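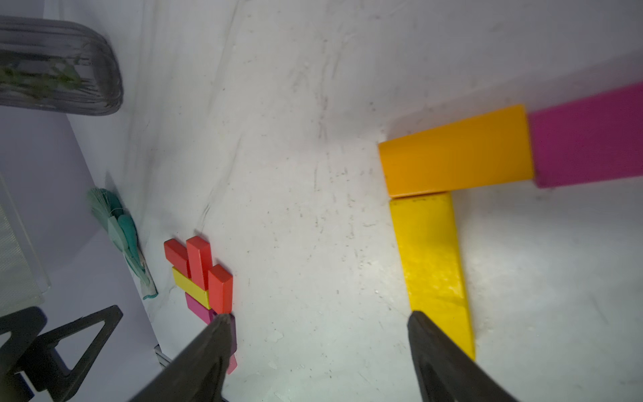
Fig. 1. Orange and magenta in one line, with yellow set against the orange.

Stinelus Evening School
Working with Blocks, Session 3: Lines, corners and putting away

Welcome back, everyone. Last time we spent nearly the whole session on towers, and I know a few of you went home wanting to go straight on to bridges. We'll get there, I promise! First, though, I'd like to spend an evening down flat on the tabletop, where a lot of the quieter building goes on and where I think grown-ups tend to stop looking too early. A tower gets applause. A row of blocks laid end to end hardly gets a glance, and yet a child who has made one has had to choose a direction, keep to it, and decide where it ought to stop.

1. The line

Start with two long blocks and put them end to end. Do it yourself before you read on, please, with the tray from the Ikis cupboard if you're in the room or with whatever you have at home (dominoes are fine, and so are paperback books). Notice how you bring the second one in. Most of us put it down a little way off and slide it until the ends meet. Young children often try to set it down exactly in place the first time, bump the first block, and then have two things to fix. If you see that happening, you might slide one of your own blocks along the table nearby, without comment. They'll pick it up or they won't.

Color comes into it as well. When the two blocks are different colors, the join is easy to see, and a child can tell you where one stops and the next begins. With a plain set the same line looks like one long piece from across the room, and some children like that much better. Have both kinds if your shelf allows it.

2. The corner

Now add a third long block against the side of the line. You have a choice straight away. Put it at the very end and you have an L. Put it partway along and you have something closer to a T. I'd ask you to make both and leave them side by side for a while, then turn the whole tray a quarter of the way round and look again. We did this at the Brurnby day course in August and the talk went on right through the coffee break, mostly over whether a T lying on its side is still a T. Four-year-olds are usually quite sure about it, one way or the other.

Corners don't need to be square at this age, and I'd rather you didn't go round straightening them. A yellow block leaning off at a slant may be a road, a leg, a gate left open. Ask, if the child looks up at you. If the child is busy, leave the asking for later.

3. Setting up the table

For pair work I put out 16 blocks, with long ones and small cubes mixed, in a loose heap in the middle where both builders can reach. A pale top is kind to colored wood, and scuffs do no harm at all. Our own tables at home would look worse if we used them half as hard. Keep a dustpan and brush within reach, and have a basket on the wall for the cards and pencils so they stay out of the building space. Flowers are lovely to have on the table if they can stand well back.

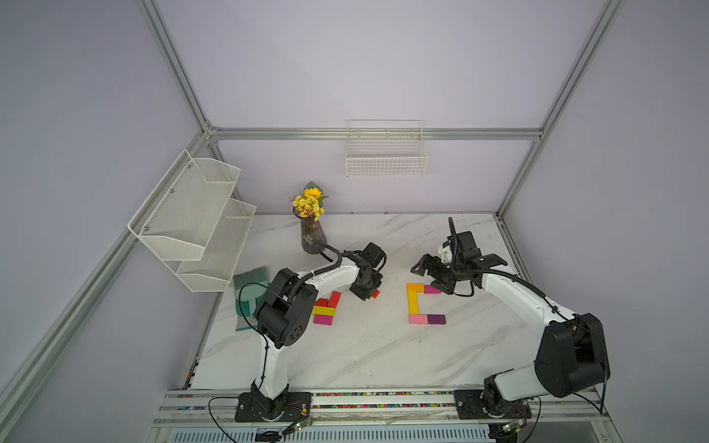 Doesn't a heap in the middle just turn into a race for the long ones, came a question from the back row on Tuesday, and shouldn't each child get a fair share to begin with? I've gone back and forth on this for years. Sharing out first is calmer, certainly, and with a brand new pair I'll still do it. But then the two children build two separate things with a border down the middle, and the trading never gets started. With a heap there is a grab, yes, and after the grab there is usually some bargaining, and I'd put up with a fair bit of noise to hear it. Try each way with the same pair on different days and write down what was said.

4. The small pieces

Cubes and short blocks tend to be treated as leftovers, to be used up when the long ones are gone. Have a look at what they can do at a corner. One cube where two long blocks would meet makes the joint thicker and gives the builder something to butt the next piece against. A short piece at the side makes a little step. And a single cube set down on its own, a little apart from everything else, is very often the most important thing on the table, so don't sweep it back into the heap while you're tidying!

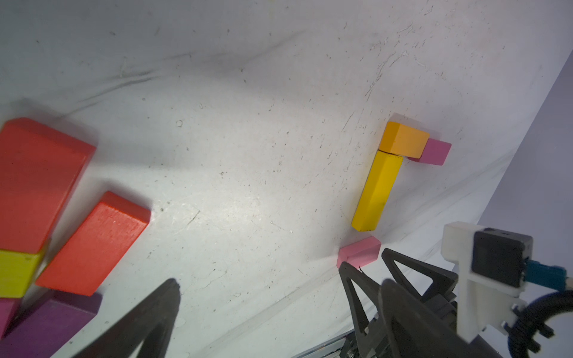

Before you put anything away, then, ask which piece goes last. It gives the builder a minute to finish, and you'll often hear the whole story of the build in the answer. Long blocks go into the tray first, all facing the same way, then the short ones, then the cubes in whatever gaps are left. The Dewan trays are 70 centimeters long, so two long rows fit comfortably and a third one will need some persuading.

For next time

Watch one child build flat for as long as it lasts. Draw the finished layout from above, with the colors marked. Pencil is fine, and so is bad drawing. Bring a shoebox too if you have one, as we'll need walls for the bridges.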